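**Polaire bordeaux sur couverture enfant : vous pliez, vous roulez, vous laissez en tas ?**

Forum › Maison › Linge et rangement

---

**mirabelle_54** a écrit :

Bonsoir tout le monde,

Je sèche complètement sur le lit de la petite. On a accumulé les couvertures cet hiver (merci les grands-mères) et maintenant chaque matin c'est la même histoire : je soulève, je secoue, je replie, et à midi tout est de nouveau en boule. Il y a la couverture rose à pingouins, qu'elle refuse de quitter, plus un polaire bordeaux assez lourd, plus deux autres que j'empile sur le côté.

J'ai acheté un coffre Zelance en juillet pour caser tout ça au pied du lit. 66 cm de large, je croyais que ça suffirait. Eh ben non, le polaire à lui seul en prend la moitié. Vous faites comment, vous ?

---

**tonton_lessive** a écrit :

Roulé, toujours roulé. Le polaire ça ne marque pas, donc aucun intérêt à plier au carré. Tu le poses à plat, tu rabats un tiers de chaque côté, et tu roules serré en partant des pieds. Un élastique large au milieu et c'est réglé.

Chez nous on est cinq, j'ai 21 couvertures et plaids (oui, j'ai compté quand on a déménagé, ma femme se moque encore de moi) et tout tient dans une armoire.

---

**Kerguelen** a écrit :

Pas d'accord du tout avec l'élastique ! Au bout de trois mois tu as une trace au milieu, surtout sur les polaires bas de gamme où le poil s'écrase. J'en ai flingué un comme ça. Je plie en trois dans la longueur puis en quatre, couture vers l'intérieur, et je range debout comme des livres. On voit tout d'un coup et on ne démolit pas la pile quand on en tire une.

---

**tonton_lessive** a écrit :

> Au bout de trois mois tu as une trace au milieu

Un passage au séchoir à froid et elle part. Jamais eu le problème avec des élastiques plats. Avec ceux de bureau, évidemment...

---

**pomme-de-pin** a écrit :

Mirabelle, question bête : est-ce qu'elle a besoin du bordeaux ET de la rose la nuit ? Mon fils avait trois couches, il les virait toutes à deux heures du matin et il se réveillait gelé. On a gardé une seule couverture un peu épaisse et le matin le lit est fait en dix secondes. Le reste est monté au grenier dans des housses sous vide Cotura.

---

**mirabelle_54** a écrit :

La chambre est au nord, je n'ose pas trop en enlever – mais tu as raison, je pourrais au moins remiser une des deux qui traînent sur le côté.

Les housses sous vide j'hésite, on m'a dit que ça abîmait le gonflant ?

---

**Kerguelen** a écrit :

Pour de la plume, oui, je ne le ferais pas. Pour du polaire, franchement ça ne craint pas grand-chose si tu n'aspires pas à fond. Moi j'évite quand même plus d'une saison.

---

**zaza.du.lac** a écrit :

Je m'incruste ! J'ai le même souci avec mes deux loulous et j'ai fini par acheter le panier Woto, le grand, 145 litres. Je jette tout dedans, en vrac, et basta. Les enfants arrivent à le faire tout seuls, ce qui vaut tous les pliages du monde à mon avis. C'est moche, je vous l'accorde, mais le couvercle ferme !

---

**tonton_lessive** a écrit :

En vrac... je vais m'allonger cinq minutes.

---

**zaza.du.lac** a écrit :

😂 Viens donc voir mon placard à torchons, tu ne te relèveras pas.

--- 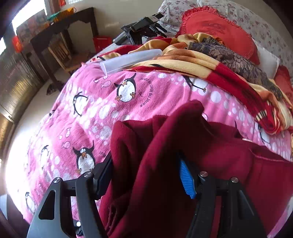

**sous_la_couette** · membre depuis 2016 · 1 827 messages
*Posté le 1 février 2021*

Bon, moi je fais en deux temps et je trouve que ça change la vie. D'abord je pince le polaire vers le milieu et je le soulève d'un coup, comme un mouchoir. Il retombe en plis de lui-même et il se dégage de la couverture du dessous sans l'embarquer. Si on le tire par un coin, avec le frottement, la rose vient avec et on refait le lit entier (je parle d'expérience, chez nous aussi c'est pingouins et pois blancs à tous les étages !).

Ensuite je cherche la couture, je l'aligne sur le bord du matelas et je plie à partir de là. Pour la couverture qui reste sur le lit, je lisse à la main, du milieu vers les bords, et je n'y touche plus.

Côté rangement je rejoins Kerguelen, debout. J'ai deux bacs Sharifi sans couvercle sous la fenêtre et ça suffit largement.

---

**mirabelle_54** a écrit :

Ah mais le coup du pincement au milieu, je n'y avais jamais pensé ! Je tirais toujours par le coin côté mur, et effectivement tout venait avec. J'essaie demain matin.

Et ravie de voir que les pingouins ont envahi d'autres maisons. La tienne, elle bouloche au lavage ?

---

**sous_la_couette** a écrit :

Un peu sur les bords. Je lave à 30, à l'envers, sans adoucissant, et jamais avec le bordeaux, il a déteint la première fois. Une taie d'oreiller blanche y est passée, elle est rose maintenant.

---

**pomme-de-pin** a écrit :

Assortie à la couverture, du coup !

---

**Kerguelen** a écrit :

Pour le bordeaux, deux lavages seul à froid avant de le mélanger à quoi que ce soit. Et une lingette anti-décoloration la troisième fois, par prudence.

---

**tonton_lessive** a écrit :

Là-dessus on est d'accord, Kerguelen. Pour l'élastique, je maintiens.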